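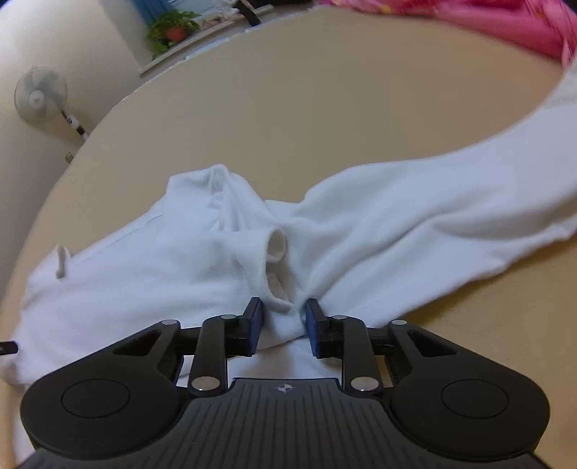 Parveen Hayat folds clothes for other people. For eleven years she was in charge of the ironing room of a small hotel, and now she visits private homes and teaches families how to fold, store and repair what they already have. She gave her service the name Zasusine. I spoke with her for a morning, and I confess that my own closet was a reason why I asked for the interview.

I wanted to start with white clothes, as these are the ones I ruin most often. Parveen agreed that they are a good beginning. "White shows every mistake," she said. "If you fold a blue sweater badly, you live with it. If you fold a white one badly, you see the line on your chest all day."

Her first rule is that a garment should be shaken before anything else. She takes it by the shoulders and gives it one strong shake, and only then she lays it down. Things with a zipper she closes up to the neck. "People fold a jacket open and the zipper makes a wave. After one month the wave stays. Then they write to me that the jacket was cheap." A knit piece, in her opinion, never belongs on a hanger, even if the hanger is wide and has soft material on it.

I asked where people should do this work, because in my apartment there is no long table. She has heard this question very often. A table is comfortable for the back, she explained, but it is usually too small for a sleeve.

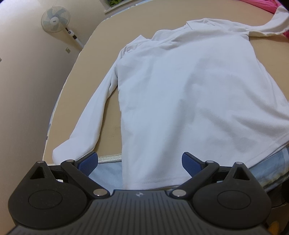
Parveen prefers a bed to every other surface, and she is quite strict about it. The bed has to be firm, and she likes to have the cover pulled away from the part where she works. A long-sleeved shirt needs more room than one thinks. Even on a large mattress, a white shirt laid flat with one sleeve stretched up and out can reach over the edge, while the other sleeve bends at the elbow beside the body. For her this is the moment to use the hands. "Do not fold yet. First you go with your palm from the middle to the side. The chest, then the shoulders, then the arms. The collar I leave for later, because it moves when you touch the shoulders." A rolled cuff she opens before she brings the sleeve in. Otherwise there is a thick place in the pile, and all shirts on top of it will lean.

After this the method is simple. The two sides come to the middle, the sleeves lie down along the back, and the hem goes up 2 times. She does not use a board. Her former colleague Pranab Bhuiyan still does, and they have discussed it since the hotel. "Pranab makes a perfect rectangle," she told me. "He also needs a board in his suitcase."

She keeps a notebook of her visits, and last August she added everything together. There were 186 homes and, according to her notes, 3,609 pieces folded together with the owners. I wondered what she learned from so many shirts. She thought about it for some time and answered that most families have enough space, but they keep it for clothes which nobody has worn for years. She does not tell them to throw anything away. She asks them to fold those clothes too, and many people become tired of it and decide by themselves.

One of her clients, Brenda Mansilla, wrote to me later by email. She had hoped for a tidy closet before her mother arrived. "The closet was good for three weeks," she wrote. "Now it is medium. But the shirts I still do in her way, on the bed, in the evening."

Before I left, I asked Parveen about her own laundry. She laughed and said there was a basket of it at home, and that she would get to it after lunch.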